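Questions we keep getting about the Stuma collection work

Last updated in March

Is this going to replace our programmers?

No, and anyone who told you so was selling something. Stuma is a pile of recordings of people doing small jobs with grippers in their hands. A model gets trained on those recordings. Whether the model is any good is a separate matter, and so far the results are mixed.

Why use hand-held grippers? Don't you have an arm?

We have an arm. It is slow to steer by hand and people get tired of it after 30 minutes. With the hand-held pair, a person who has never touched the arm can record usable runs on the first morning. That was the pitch from Pralik, who supplied the grippers, and I'll admit it held up better than I expected.

What the pitch left out is that a person moves like a person. We bend our wrists in ways the arm can't copy and lean around things the arm would hit. A clean recording is still useless if the arm can't follow the path.

What are the cubes for?

Tracking. Each gripper carries a cube with black-and-white markers printed on it, and the software works out where the gripper is from the pattern. When it can see the pattern, that is. Turn your back on the tracking camera or tuck a hand behind a panel and the track goes bad. Marketing people like to say "sub-millimeter." Ask them what happens near a door. 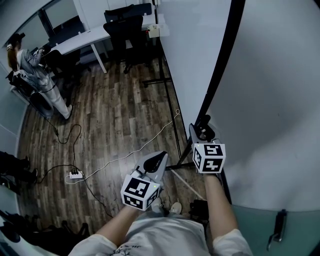

Both grippers in hand, the right one close to the white partition, with the teal-green door beside it.

Doors and partitions are where we learn the most about what the system can't do. Tall flat surfaces get in the way of the markers, and handles ask for a firm pull that feels easy to a human hand. If you only ever record on a clear tabletop, your numbers look great and mean very little.

How many examples do you need?

I wish people would stop asking for one number. Vulorent told us 90 per task. We tried 90 on our drawer task and the model did fine on that drawer, in that spot, in that light. We moved the drawer over a bit and it fell apart. Later we took 34 runs with the drawer in different places and got a model that was less polished but coped better. I don't claim that proves anything beyond our drawer.

Do you throw recordings away?

Yes, plenty. A run goes out if:
the track jumps or drops
the person stops partway to ask a question
a finger of the gripper never closes on the object
the start or end is missing

We do keep fumbles where the person recovers. Some groups cut these. I think that's a mistake, but I can't back it up with a proper comparison yet.

Does it matter who does the recording?

More than I'd like. The Mekonnen set was made by 7 people, and you can tell them apart just from how fast they reach. The model seems to average them into a reach that none of them would make. We now mix people within each task – it helps a little.

Can other people be in the room?

Yes. Keep walkways clear of cables and don't step between a recorder and the tracking camera during a run.

So does the thing work?

On two tasks, most of the time. On doors, not yet. If someone shows you a video of a learned policy opening a door, ask how many takes it took and whether the door was moved between them.

Can I come and try it?

Saturday mornings are open for recording. Wear short sleeves or roll them up, and expect to repeat the same motion until you're sick of it.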